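7 min read

Chapter 4: Practice in a Made-Up Room

I love this chapter, so bear with me! Before our Kilimo project let a policy near real hardware, we ran it in simulation, 60 starts per task, and wrote down every miss. Dull work (I drank a lot of coffee), but it taught me more than any single success rate did. So let's begin with one of those starts.

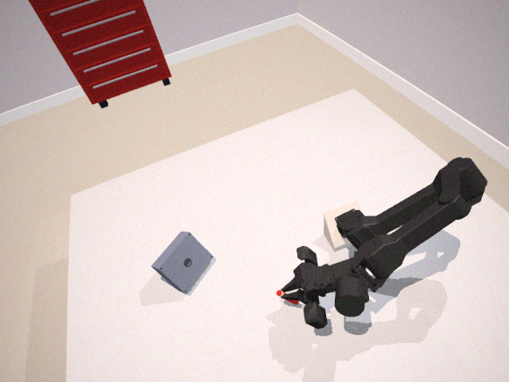

Figure 4.1. Simulated arm and blue-grey box, red cabinet behind.

© Zumum Press | Contact | Back to top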